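Notebook Home | Entries | Samples | Finishes | Search

September, 4:10 pm
Draltcombe job, reception and waiting room

Second coat of the limewash is on the big test board and it has dried two shades lighter than the first, in the same light, out of the same tub. I have written "stir properly" on the lid in marker, mainly for my own benefit.

The client wants the waiting room to feel "calm but not sleepy." Velden sent three greens for this. One is sleepy, one is the color of a school corridor, and the third, their 409, is pretty good until you put it next to the oak. Then the oak goes orange and you feel responsible. Trying it again tomorrow with the matte oil in place of the satin.

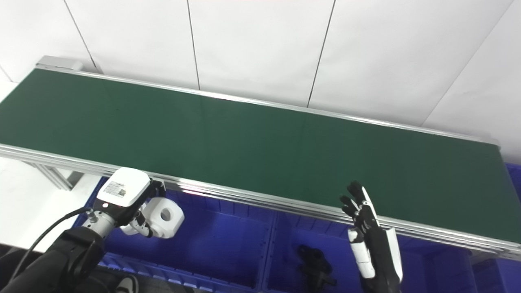

Curtain fabric is the other headache. Rowbotham quoted for the heavy linen with a drop that would pool on the floor – lovely in a brochure, less lovely under a row of chairs with people's boots in it. I asked for the hem to finish 2 cm off the floor. They asked if I was sure. I said yes in the voice of someone who has measured the window twice and got different numbers.

Went back over the window measurements after lunch. Finished width is 2043 mm, and the left side sits lower than the right, so the track gets packed out at one end and we all agree not to mention it.

Wurnon bench seats: the foam sample is too soft. Sat on it for 20 minutes doing invoices and had to climb out. Need the next grade up, and piping in the same cloth, no contrast. Contrast piping was my idea in the spring and I would like it forgotten.

To do:
- oil the oak offcut, matte, both faces
- new board for 409, two coats, stirred
- send Rowbotham the width again, in writing
- ask Wurnon for firmer foam and the price without the buttons

Pendant lights still not chosen. The client likes the ones I don't.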